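21/12/2021

Shortest day of the year, and I spent most of it trying to learn how to make soup in somebody else's kitchen. I got into Skendine last night on the late bus, 61 minutes behind schedule, and the heating in the rental had been off so long that I slept in my coat. So soup felt like the only sensible plan!

First I needed leeks. The little grocery on the corner had none, the bigger one had one very sad one, and I ended up walking all the way down to the Skulura market (uphill coming back, of course, with a bag in each hand). I did get my leeks, plus a squash I had no use for and a jar of plum jam the woman at the stall talked me into. I don't even like plum jam that much. I had it on toast twice before dinner.

The stove here is an old Stovetti and it has two moods, off and volcano. I scorched the first batch of onions while I was looking for a lid. Second batch went better — I held the pot half off the burner for 16 minutes and my arm still aches. Too much pepper, but it was soup, and I ate it standing at the counter with the radio on.

I've been thinking about July a lot, when I was here last and everyone ate outside until it got dark. Now it's dark at half past four and the street is so quiet. I kind of love it, though. I read 20 pages of my library book without once picking up my phone, and that hasn't happened since summer.

The checkered cloth cheered me up too, pink and white up against all that brick. I've wanted one like it for years and I always talk myself out of it in the store, so when I get home I'm going to quit being silly and buy one. 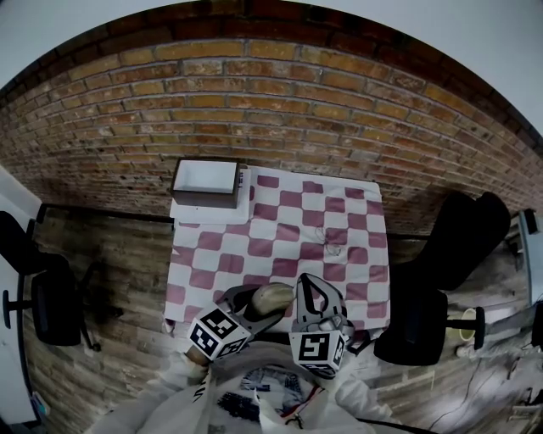

For tomorrow

Call about the heating, before breakfast if I can stand it.
Find out what people do with squash.
Walk out to the lake if the wind drops — and take the good gloves this time.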